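Druvano Bench Cell - Two-Arm Sorting Station
Product page and safety notice, updated 20 June 2025

The Druvano is a two-arm station for sorting light items such as plastic drink bottles. Both arms mount along the front of an aluminum-framed enclosure and share one work area.

Safety notice: wrist cable snag
On 4 units, the right gripper cable caught on a bottle neck during a pick and pulled partway out of its connector. The gripper lost power and dropped its load. There were no injuries. The fault affects cable kits shipped before October.

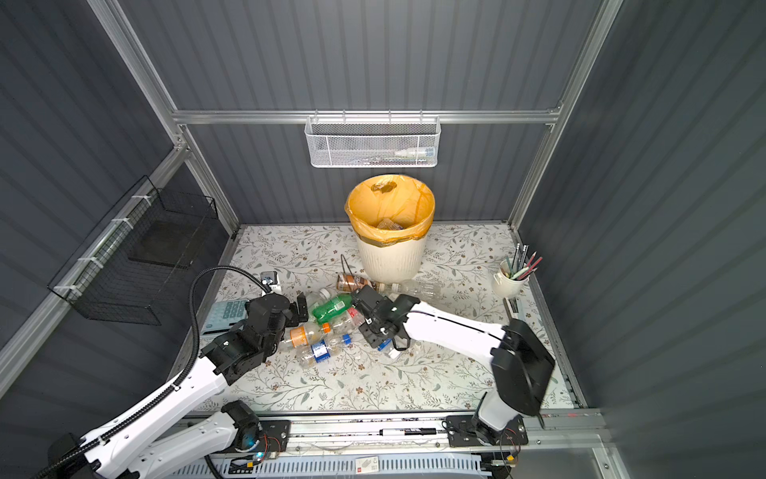

Can I keep using the station until the new cable kit arrives?
You can, at reduced speed. Set both arms to 52 percent or lower and stay with the station while it runs.

Checking your unit
Press the stop button and switch off the main power before reaching into the enclosure. Follow the gripper cable back to its connector and press it home. If the latch doesn't click, or the jacket is nicked, leave the unit off and contact Stultton service. Don't tape the cable to the forearm - it needs slack at the wrist.
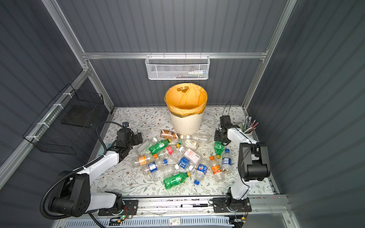

Once the new cable is fitted, run the arms empty for 11 minutes at 70 percent speed and watch the connector the whole time. If it moves, stop and call us. The kit is free for registered units and comes with a clamp, a longer cable and a printed sheet.

Service contact: Femke Van der Linden, Stultton
Parts and returns: Henok Dinsa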